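Tema: Guardar especias sin plástico, ¿merece la pena?

tarrovacio escribió:
Tras leer 300 mensajes de este foro sobre botes herméticos, he pasado la despensa a los Stikalar. Cuestan lo que un jamón modesto, pero el comino ya no huele a armario.

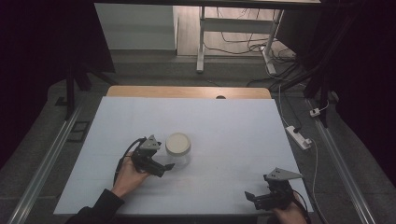 Los de Manwood los devolví en junio – la rosca cedía con mirarla. Y para medir sigo con un vaso de plástico de toda la vida, que no se jubila.

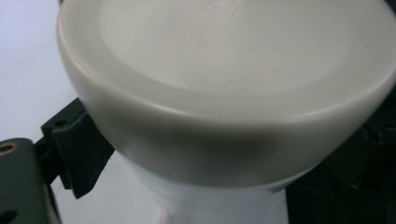
pimenton79 escribió:
Discrepo. El comino se muere por la luz, no por el bote. Lata y a callar.

tarrovacio escribió:
La lata me obliga a etiquetar, y yo no etiqueto.

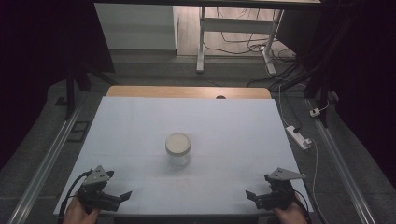 Lo de la luz lo acepto a medias, porque mi despensa tiene puerta. Con un tarro transparente y tapa crema como ese veo de un vistazo si queda algo. Con la lata, fe.

pimenton79 escribió:
Pues fe. Me va bien.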